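# Chapter 5: Listening Without Owning

I still have a shoebox of cassettes under my bed, and I haven't owned anything to play them on for years. My students at Trarudstead think this is hilarious. Most of them have never bought an album in any form, and when I ask where their music "is", they wave a phone at me and look a bit worried.

So this chapter is about music streaming: how a song gets from somebody else's computer to your ears, who gets paid along the way, and why the same track can sound lovely at home and dreadful on the bus. 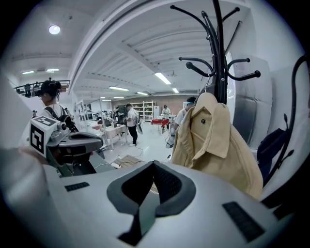
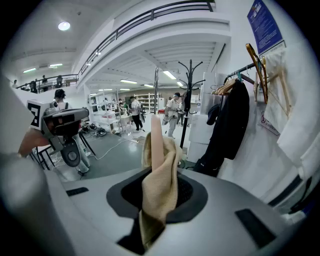 ## 5.1 What happens when you press play

Let's start with the bit I got wrong for ages. I used to think that streaming meant the song was never on my phone at all. It is, just in small pieces! The app asks a server for the first few seconds, keeps them in a store called a **buffer**, and starts playing while it fetches the next lot. If your connection drops, you carry on listening until the buffer runs dry, and then you get the silence and the little spinning circle.

Most apps also keep a **cache**, a longer-lasting store of things you've played lately. I once played the same Griria album all through January (don't judge me, it was a long month) and my app was hardly touching the network by the end.

## 5.2 Bit rate, or why the bus sounds worse

The **bit rate** is how much data is used for each second of sound. A higher one usually means more detail and a bigger bill if your phone plan is mean. Many services will quietly drop to a lower rate when the signal is weak, and that's what happens to me every morning on the Pratden road.

Try this before you read on:

1. Find the sound quality setting in whatever app you use and write down what it's set to.
2. Pick a track with cymbals or a quiet voice in it.
3. Play it at the lowest setting, then the highest, with the same headphones.
4. Note down any differences you hear, even if the answer is "none".

I did this with a class last year and we argued for the rest of the lesson. Several people preferred the low setting. Fine by me, as long as they could say what they were hearing.

## 5.3 Playlists and the people behind them

Some playlists are put together by a person and some by software that looks at what you've skipped, saved and repeated. Plenty are a mixture. We'll use a small made-for-teaching service called Tierney for the exercises, with a library of 400 tracks and 11 playlists, so you can see every choice it makes. Open it now and sign in with your class code. Leave the "suggest for me" switch off until section 5.4, please, or your results won't match your neighbour's.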